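Sorting shirts again before the move to Adlow. Putting flattened cardboard on the bed gives me a firm surface and it's the right height for my back.

White sports shirts first. Collar straight, sleeves in, then fold in thirds.
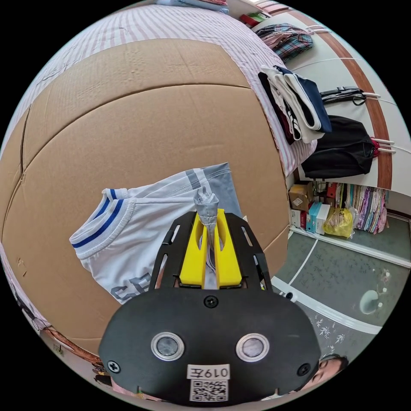

The ones with grey panels crease along the seam, so I smooth that bit before turning the sides over.

Citlali Ayala asked what I do with the old ones. Dusters, mostly. She can have any that fit.

Light blue pile next, then bedding. Tea first.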